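Category: Talks & Workshops | Film Criticism

SPEAKER NOTES – "Sit Through the Credits: Answering a Bad Review"
Back room, 7 p.m. start, November session

(Wait for people to get their coffee. Check the mic. Thank Treasa for the booking.)

Hi everybody. I'm Caoimhe Gallagher, I've made 5 small features, and I have been called "a danger to the dialogue scene" in print. So I feel pretty qualified to be up here tonight!

I want to talk about what happens after the film comes out and somebody hates it. I got this very wrong the first time and a bit less wrong after that, so you're getting the whole sorry history.

(Slide: title)

Start with Florkport. Some of you saw it, bless you. It was my second film, a comedy about two brothers who inherit a ferry, and we shot it in 39 days with Liam Coughlan behind the camera and practically living on toast. I loved that film. I still do. It opened on a Friday-night kind of crowd and they laughed, and I went home thinking, well, that's that, I'm a comedy director now.

Then the review came. I won't read all of it. (Read the ferry line only. Don't do the voice.) "The ferry, at least, gets somewhere."

That's a good line! I can say so now. At the time I sat in my kitchen and wrote back. I wrote a long letter to the editor in which I explained the ferry. I explained the brothers. I explained what the seagull stood for. They printed it, every word, and for the next year people came up to me at parties and asked about the seagull. Hardly any of them had seen the film.

(Pause. They usually laugh at the seagull. If they don't, move on.)

So what should I have done? Nuala McGrath produced that one, and she told me to leave it in a drawer for a week. I didn't. I'd tell any of you to do it now. Write the letter, sure, get it all out, be as rude as you like – then drawer.

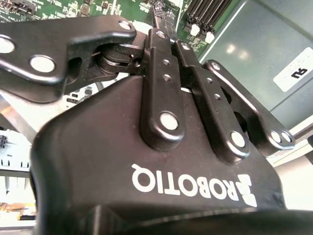 And while it's in the drawer, go and watch your film with strangers. I mean a proper screening, where you pay for a seat and sit near the back. I did this with Florkport months too late, in a house with 50 people in it, and I could hear exactly where they went quiet. It was the middle stretch, the part with the uncle. The critic had picked on the uncle too. I'd skipped right over that paragraph because I was so mad about the ferry.

Which brings me to the next thing, reading the whole review. (Hold up the marked-up copy.) I use two pens. Blue is for anything about the work: this scene drags, I couldn't hear her, why is the uncle here. Red is for anything about me, or the actors' faces, or what kind of people like this stuff. You can do something with the blue. The red you can complain about to a friend over dinner, and I do, at length, ask Liam.

With the Florkport review I had far more blue than red. That stung worse than the ferry line.

(Slide: Prostow poster. Give them a second with it.)

Okay, Prostow. Different problem altogether. Aidan Moriarty was the lead, and a columnist went after him for taking the part at all. Said he was too good for it, said he was wasting himself on silly pictures. Aidan got asked about it on the radio at eight in the morning, half asleep, and he came out with "Well, don't buy a ticket, then." You can guess what the headline was.

I get why he said it. Half of you are nodding. But think about who hears it. The columnist wasn't going to buy a ticket anyway, he gets in free. The person listening in the car was maybe thinking about going, and now they've been told to stay home by the star of the thing. We had two weeks left in theaters at that point and I spent them being cheerful on local radio.

What Aidan does now when he's asked, and he's lovely at it, is talk about one scene he enjoyed making. Just the one. He tells the story about the wet suit and the wedding cake, the host laughs, and they've used up the time. He hasn't argued with anybody and he hasn't apologized either. I don't think you should ever apologize for making a comedy, by the way. Make it better next time if it was a bad one.

(Check the clock. If past 7:40, skip Jarberg and go to the questions.)

Jarberg, quickly. That's the one I made with 8 actors and no script supervisor, and the critics were kinder than it deserved. I mention it for this reason – I believed every good word and didn't get my pens out at all. No blue, no red, I just floated. The next script had all the same holes in it. Treasa Mac Suibhne was editing for me by then and she pinned the nice reviews up beside the cutting desk with question marks on them. I was furious for a day and then I started rewriting.

So do the pens for the good ones too, please.

(Open the floor. Someone will ask about online comments. Answer: I stop at the first page and I never, ever reply after 9 p.m.)

(Someone will also ask about the seagull. It was just a seagull.)

Handout with the two-pen sheet is on the table by the door, take a couple if you have friends who direct.

Contact the talks desk | © Ní Mhurchú Film Talks | Back to top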